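Open Case: a data card for the Tranton bench pictures

Version 5. Maintained by Severin Ammann. Label corrections by Mathias Bachmann, who is right more often than the maintainer would like.

What is in it

2,483 still pictures of the insides of desktop computers, lying on their sides on a slotted aluminum bench with the lid off. The subject is office towers of the kind that get bought by the pallet and then sit under desks collecting dust until the lease runs out. All of ours came through Tranton, a refurbishing shop that takes them in, strips them, and sells on whatever still has some life in it.

The set was put together for people who need to know what a used computer looks like when it is open: which part is the drive cage, where the cables run, whether the processor socket has anything over it. Product pictures are no help with this. In product pictures the cables have been combed.

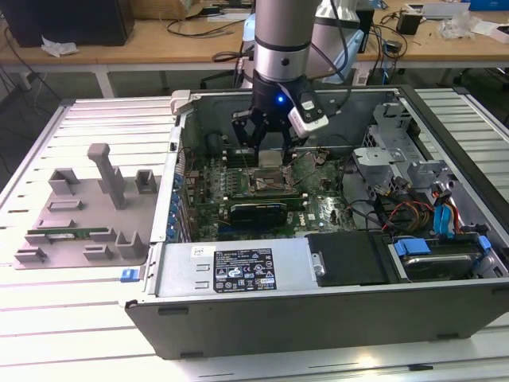 Labels follow the parts list the shop already had, with a few names changed after arguments. We label the motherboard, processor socket, memory slots, expansion cards, slot latches, drive cage, hard drives, drive rails, power supply and cables. Screws are labeled only when they can be told apart from rivets, and we were more confident about that in version 1 than we are now.

Some notes on particular labels:

socket: the metal bracket and lever count as part of the socket. A socket partly hidden behind something is still a socket and gets the occluded flag.

memory_slot: one label per slot, even when they stand in a tight row and you would much rather draw one big box. Mathias tried the big box. We undid it.

card: any expansion card seated in the board. We do not label by model. Shrouds all look alike after a few years under a desk.

rail: the blue plastic pieces that hold a hard drive. The tower makers like blue for anything you are meant to touch without tools, so rails, latches and the odd data cable all come in the same family of color. If you are thinking of sorting parts by color alone, please write to us afterward.

cable: bundles get one outline. Following a single yellow wire through a bundle was attempted for one afternoon in April and will not be attempted again.

How the labels were made

Outlines were drawn in Aigner, our in-house drawing tool, which has one undo step and strong opinions about file names. Each picture was labeled once and checked once by somebody else. Where the two disagreed, the second person won, unless the first person was still in the room.
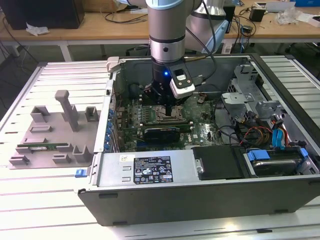
Tower on its side, with the power supply along the front and the graphics card behind it. Labels used: socket, memory_slot, card, latch, drive_cage, rail, cable, psu.

Files

train: 1,501 pictures
val: 200 pictures
test: the rest

Pictures of one tower never appear in more than one split. This was not true before version 3, and any very good scores you may have seen from that period should be enjoyed as history.

Each picture has a JSON file with the same name. Outlines are lists of points, clockwise. A few older files go counterclockwise; the loader in the tools folder turns them around without complaint.

Known problems

Towers from one maker are heavily overrepresented, owing to a single very large office clearance. The board colors lean green.

Regulatory labels on power supplies are outlined as sticker, but the text on them has not been transcribed. Handwritten stickers are outlined the same way. We can't read those either.

Shiny surfaces, drive tops and power supply lids above all, sometimes have ragged outlines. Fixes are welcome. Please fix one picture per pull request, or at least fewer than Mathias did last time.

Dust is not labeled. There was a proposal.

Use and contact

Free for research and teaching. For anything you plan to sell, ask first; the answer is usually yes, but slow. The companion set of laptops lives under the name Traler and has its own card and its own regrets. Questions go to the issue tracker, where Severin reads them in the morning, before coffee, so be kind and attach the file name.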